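# A Fault in the Rack Is Still a Fault

In February, the dish-handling arm at the Gumville canteen stopped in the middle of a shift with a bowl in its gripper. The arm had been trying to set the bowl on the middle rack of a steel storage cabinet. It met resistance, pushed harder, met more resistance and tripped its force limit. A stack of plates behind the bowl slid forward and came down on the door sill. No one was hurt. The line was down for 17 minutes.

Premeo, which built the system, recorded the stop as an "operator environment event." In plain terms, the maker's position is that the cabinet was too full and that the people who filled it were at fault. Allham, which runs the canteen, accepted that wording and issued a notice asking kitchen staff to leave more space between stacks. The matter was then closed.

It should be opened again. The cabinet was filled the way such cabinets are filled in every working kitchen. Bowls lean against plates, small dishes end up behind large ones, and chopsticks and spoons go into whatever tray or bin will hold them. A person putting away one more bowl works with this easily. The hands feel the edge of the stack, shift the bowl a little and let go once the weight is carried.
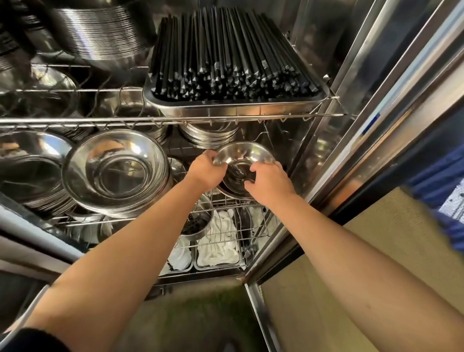
M. Boersma

Two hands on the rim of one small bowl, with another bowl directly under it and a stack of plates behind, is ordinary work. It is also the work that the Gumville system was bought to do with a single gripper and a fixed list of shelf positions. The system had passed its acceptance test before it was put into service. That test used 60 placements into a rack that had been cleared and measured in advance. All 60 succeeded. None of them involved a neighboring stack that could move.

The service log gives a fuller picture. Between installation and the February stop, the arm made 3,074 placements. In 457 of them, the force reading rose above the caution level without reaching the limit. Each of those readings was stored, and none produced an alert, as the software was set to report only full stops. A maintenance team that had seen those figures would have known well before February that the arm was pressing against things it did not expect to touch.

This is the part of the case that deserves the most attention. A force limit is a last defense. When it trips, the arm has already pushed on something, and in a cabinet of loosely stacked metal that push travels to objects the arm was never handling. Treating the limit as the only signal worth reporting leaves the people nearby with no warning at all.

Three changes would be reasonable. Acceptance tests for storage tasks should be run in cabinets loaded by the kitchen's own staff during normal service. Caution readings should go to the site each week in a form that a shift lead can read. And the category of "operator environment event" should be dropped from incident reports wherever the environment in question is the one the machine was sold to work in.

Premeo may answer that no system can plan for every arrangement of dishes. That is fair, and a machine that backs away and asks for help when it meets a crowded shelf would be a perfectly good machine. The Gumville arm was set to try again with more force - a choice made by its designers, which can be changed by them.

Allham has said that it plans to install the same system at two further sites. It should ask for the caution readings from Gumville first, and it should withdraw the notice to staff, who stacked the dishes correctly.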